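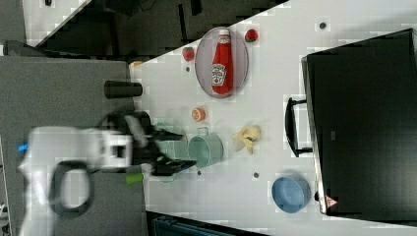 *Slide 1 – Cerden kit on the kitchen table, arm in motion*

**Speaker notes – "Buying a tabletop arm kit: what we learned with Cerden"**
Hafþór Hafþórsson, Surnotum

Wait until people have sat down. Say good morning, say my name slowly one time, and then leave it.

I work at Surnotum, where we test equipment before other companies spend their money on it. Today I will speak about one product, the Cerden kit, which is sold to small labs and to training centers. We paid the normal price for ours. Mäkelä, the distributor, has read these slides but did not ask for any changes.

**Slide 2 – What is in the kit**

- One arm, one two-finger gripper, the cables and the mounting plate.
- A wrist camera.
- The Prirero software, with a license for 2 computers. The third one costs extra, and the price is not on the website. (Pause here, somebody will ask.)
- A printed manual of 82 pages. The English is good. The index is poor.

Say clearly: the table and the household objects are not in the box. You have to find these yourself, and you should plan a day for it.

**Slide 3 – Setting up**

We were two people and we needed 6 hours from the closed box to the first movement. The manual promises less. Most of our time went to the mounting plate, where the order of the screws matters and the drawing shows it too small. I recommend to read that chapter on the evening before.

The calibration was easier than I feared. Prirero asks you to touch a few points on the table with the gripper closed, and then it does the rest. If you move the table afterward, even a little, you must do it again. We forgot this more than one time.
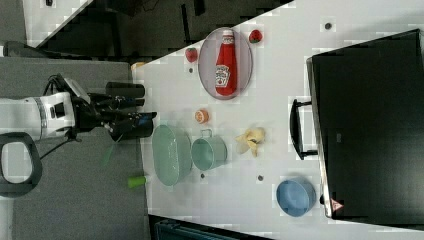
The choice of objects decides what you will learn from a kit like this, and I think many buyers do not give it enough time. Our first set was only blocks, and with blocks every gripper looks excellent. So we changed to a kitchen set. On the slide you can see the ketchup bottle lying on its plate, with a strawberry on each side of it, and the oval dish and the pot close to the fingers. These need very different grips. A bottle on its side is long and smooth, a strawberry is small, and the pot has a thin handle which tempts the software to go for the handle when the rim would be better. Please bring objects of your own kind to any demonstration. If the seller says no, this is also information.

Ask the room: who has tested a gripper with food shapes? Take two or three hands only.

**Slide 4 – What we liked**

The emergency stop is large and it is placed well. The arm moves softly near the table, and our technicians trusted it after the first morning. Support by e-mail answered us in the same day, in full sentences.

I also liked the log files. Each attempt is saved with its settings, so you can compare Monday with Thursday and not argue from memory. We recorded 700 attempts and lost none of them.

**Slide 5 – What we did not like**

The wrist camera is the weak part. I will show one picture and then speak about it for one minute, not more.

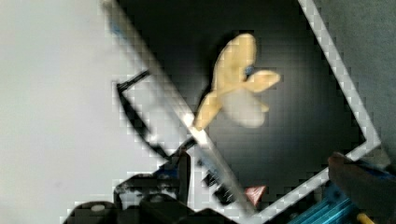 *Photo: Surnotum test room / Cerden wrist camera*

The yellow object can be found easily against the dark surface, and for a rough approach this is enough. But look at its edges. They are soft, and the white border around the dark area is broken into small steps. If your work depends on the exact outline of a thing, you will want a better camera, and the kit accepts one from another maker only with an adapter. Mäkelä told us that a new camera is planned for May. I can't promise this for them.

Second point: the gripper's own parts take a good piece of the view at the bottom. You can hide them in Prirero with a mask, but the mask is reset after each update.

Third point: the cable at the wrist. It hangs in a loop, and we fixed it with tape – not elegant, but it held for the whole test.

**Slide 6 – Would we buy it again?**

For teaching, yes. For a small lab which wants to compare methods, yes, with another camera. For production, no, and Cerden does not sell it for that.

Leave the slide with the contact address on the screen. If there is time, show the setup checklist. If there is no time, say that it will be sent by e-mail to everybody who writes their name on the paper near the door.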